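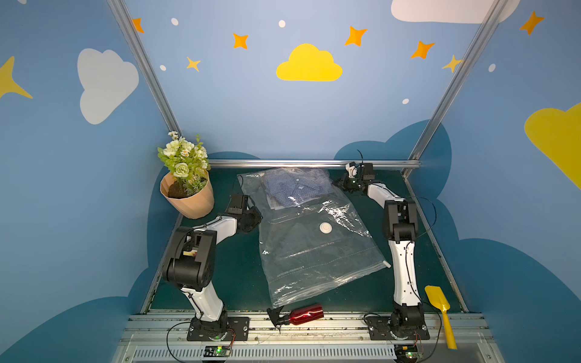 *Les deux bras blancs et noirs, sur fond de nuages et d'étoiles*

# Appel à participants : testez la double authentification de Plirkeck

Bonjour à toutes et à tous,

Famora édite depuis quelques années Plirkeck, un gestionnaire de contenu utilisé surtout par des associations, des bibliothèques et de petites boutiques en ligne. Cet hiver, nous changeons entièrement la façon dont on s'y connecte, et nous aimerions beaucoup le faire avec vous avant que la nouvelle version ne parte chez tout le monde.

Nous cherchons 35 personnes qui administrent un site au quotidien, que ce soit sous Plirkeck ou avec un autre outil. Inutile d'être développeur ! Si vous publiez des articles, modérez des commentaires ou créez des comptes pour vos collègues, vous êtes exactement la personne que nous espérons rencontrer (et si vous avez déjà perdu votre téléphone la veille d'une mise en ligne, venez nous raconter, cela nous intéresse énormément).

## Ce que nous vous proposerons

- activer le second facteur sur un site de démonstration, avec une application ou une clé physique ;
- récupérer un compte bloqué à l'aide des codes de secours ;
- fermer une session restée ouverte sur un autre appareil ;
- relire nos messages d'erreur, dont certains sont encore bien obscurs.

Chaque participant suit 2 séances, dans nos locaux de la rue Buenaventura ou à distance, selon ce qui vous arrange. Les séances auront lieu en décembre, en journée ou en début de soirée. Vous recevrez 200 € à l'issue de la seconde, par virement.

Les comptes de test sont hébergés par Kuvska, sur un serveur séparé, et seront effacés à la fin de l'étude. Nous ne vous demanderons jamais vos mots de passe habituels - merci d'ailleurs de ne pas les réutiliser pendant les essais.

## Pour vous inscrire

Remplissez le formulaire « Participer » sur le site de Famora, en précisant l'outil que vous utilisez, vos disponibilités et, si vous en avez, vos besoins en matière d'accessibilité (lecteur d'écran, navigation au clavier, grands caractères). Nous répondons à chacun, même lorsque le groupe est complet.

L'équipe Plirkeck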